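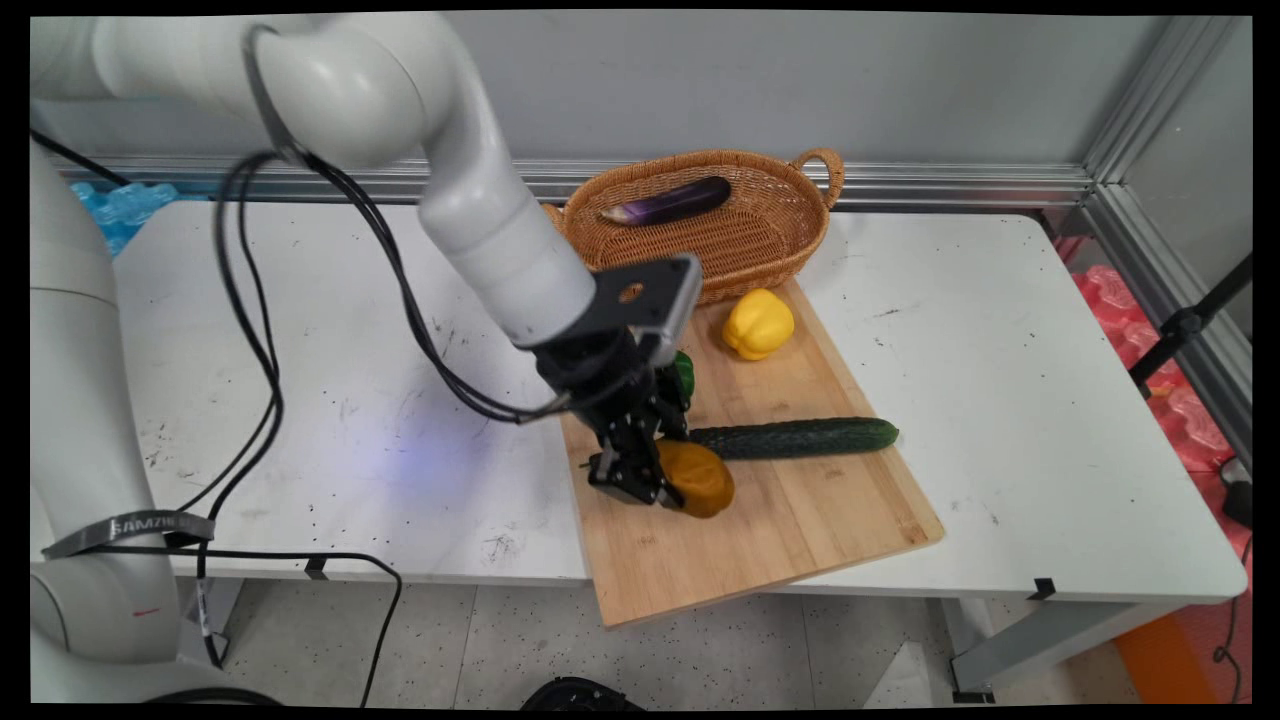
2022年12月26日

今天没有训练,体育馆放假到星期三。我早上睡到很晚,然后坐在厨房里写这篇日记。我的中文老师段涵语(Hanyu Duan)说,每个星期应该写一篇长的,不要只写三行天气。所以今天我写篮球。

上个周末我们和 Stakwood 打了一场,输了,但是我觉得这是这个赛季我们打得最好的一场。最后少了七分。Tatiana Bartoš 在第三节受了轻伤,是左脚的脚踝,她自己走下场,坐在板凳的最后,把冰袋放在毛巾下面,一直喊我们防守的位置。她的声音比教练的声音还大。没有她,我们的进攻慢了很多,球总是停在一个人的手里。我也有错。有两次我看见了空位,可是我没有传,我怕传丢。

教练 Vojtěch Jireš 从秋天开始让我们练一种新的防守,他叫它“门”。意思是,对方的后卫过半场的时候,我们两个人一起去夹她,可是故意留一边给她走,像开着一扇门,门后面有第三个人等着。我打的就是第三个人。这个位置很难,因为要提前半秒钟出发,早了她会看见,晚了她已经过去了。十月的时候我总是晚,被吹了很多犯规。现在好一点。对 Stakwood 那场,我抢断了三次,其中一次我自己跑到前场上篮,进了。我很久没有这么高兴。

可是这种防守很累。到第四节,我的腿像不是我的。对方换了一个很高的中锋,穿十七号,她不运球,只站在中间接高球,我们的“门”对她没有用。Jireš 教练叫了暂停,在小板上画了很多线,画得太快,我只看懂一半。后来我们改回普通的人盯人,追了一些分,时间不够了。

比赛以后,助理教练 Boris Mikuš 给每个人看了自己的数字。我的罚球今年是百分之八十二,比去年好。他说防守的脚步还要练,特别是向左边滑步的时候,我的重心太高。他说话一向很直接,我已经习惯了。刚来球队的时候,我以为他不喜欢我,现在我知道他对谁都是这样。

昨天晚上我给妈妈打电话,她问我为什么还要打球,工作已经够忙了。我想了一会儿,没有回答好。我不是职业球员,我们的联赛也很小,看台上一般坐着二十几个人,多数是家里的人。下雨的时候更少。但是星期二和星期五晚上,走进那个有橡胶味道的馆,系好鞋带,我就不想别的事情了。这句话我应该用中文练习一下,下次说给她听——不对,她不懂中文。

一月我们要去 Ikel 打客场,坐车要三个多小时。Tõnu Žukauskas 已经答应开他的面包车,条件是我们不在车上吃橘子。他还要当我们的计分员,上次的计分员把我的两个篮板写给了别人,我到现在还有一点生气。Ikel 的场地我没有去过,听队友说地板很滑,底线后面就是墙,上篮以后要小心。她们的控球后卫很快,喜欢走左边,正好是我不好的那一边。

所以从今天开始我给自己定了一个计划。每天早上在走廊里做滑步,左边多做一组。星期三馆开门以后,练五十个传球,对着墙上同一个点。如果 Tatiana 的脚踝好了,我请她站在空位那里,我要真的把球传出去,传丢也没关系。她刚才发来短信,说已经不肿了,可是下楼梯还痛。我回她不要着急。

写到这里已经下午了。有几个词我查了词典,“夹击”和“包夹”有什么不同,我还是不太明白,下次上课问段老师。现在我去楼下扔垃圾,然后洗球衣,它从上个周末一直放在包里,味道很不好。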